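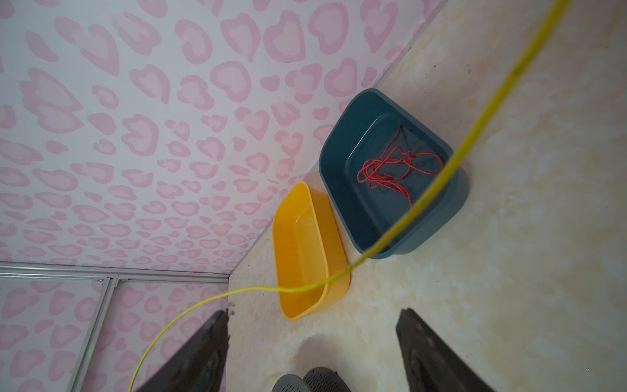
Sorting Out the String Drawer: notes for my talk at Telthorpe

39 shares 4 comments

A few of you asked for my notes after the evening in Telthorpe, so they're pasted in as I had them on the lectern, give or take the spelling. Vy Đặng did the introductions. If you're using these for your own group, please do, and change whatever you like.

1. Hello and the drawer

Say hello, thank Vy, check they can hear me at the back.

Start with the drawer. Everyone has one! Mine was the second one down in the kitchen and it wouldn't shut. Phone leads, gift ribbon, garden twine, a washing line still in its packet, the cord from a dressing gown I gave away years ago. I emptied the lot on to the table last August and counted 118 pieces, and then had to sit down with a cup of tea.

Ask for hands up: who has a lead at home and no idea what it belongs to? (Wait. Let them laugh. Put my own hand up.)

2. Get it all on to one flat surface

Clear the table first, properly, fruit bowl and all. I like a pale top for this, cream or white or one of those marbled ones, and then a bright cord jumps out at you. On my dark oak table I lost a brown bootlace for an entire afternoon.

Don't start untangling yet. I know it's tempting. You'll pick up the worst knot in the heap, sit there with it for half an hour and go off the whole idea.

3. Two trays, and only two

I used to do this with 8 little pots and labels and it was hopeless — half of them had one thing in. Two trays is plenty. One for tangles, one for whatever is ready to put away. Different colours if you can, so your hand learns which is which while you're chatting or listening to the radio.

Talk over the blue and yellow slide. The red tangle is in the blue tray and the yellow one is still empty, and that's where I want everybody to be before they go near a single knot. Trays right next to each other too, please. Mine used to be at opposite ends of the table and I dropped things all evening.

Rims are good. Thin cord creeps over a flat edge in a way I can't explain.

4. Long pieces come first

Pull out anything long before you touch the fiddly stuff. Long cords are what tie the rest together, and a heap with the long ones gone is a much friendlier heap.

Hold it at one point and let the rest hang or lie in whatever bend it wants to make. Don't pull it tight! A soft curve is fine. Pulling is how a loose loop turns into a proper knot. Then work along bit by bit, moving your grip as you go.

On to the close-up, with the yellow cable pinched near the bottom and that gentle bend in it further up. Leave it on screen while I do the scarf demonstration (scarf is in the green bag, NOT the coat pocket).

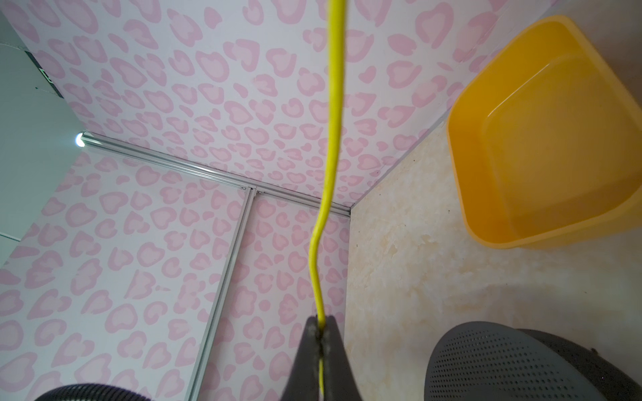

5. Loose tangles

Now the tray of tangles. Push the bundle apart from the middle with your fingertips, and keep pushing till you can see daylight through it. Find an end. Any end will do. Follow it back under the first loop and stop there, have a look, go on.

Lâm Ninh asked at the rehearsal about using a crochet hook. Yes, a blunt one, lovely for thin string. No scissors until you've had two goes.

Pass the practice bundles round here, one between two. They get four minutes. Walk about, be encouraging, don't take the string off people.

6. Keep other jobs off to the side

Pens, tape, labels, all that — have them near you but well away from the trays. Mention the case of highlighters towards the right at the front, with its clear lid, so you can see the colours without opening it. The two trays have the back to themselves.

Somebody will ask about the pink leopard print. Say I love it and would have it in my hall.

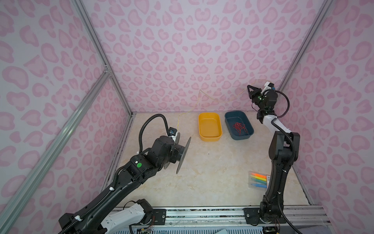
7. Putting it away

Figure of eight round the hand for string, big easy loops for cables, and a twist of paper with the name on. "Lamp, spare room" is enough.

Anything with no name goes in an envelope with the month on the front. If it's still sealed a year later, out it goes. I've only regretted one, and it was a camera lead.

8. Questions

Leave ten minutes. Have the tin of biscuits ready, collect the practice bundles back in, and remind them that the raffle is drawn at the door.

118 likes 8 comments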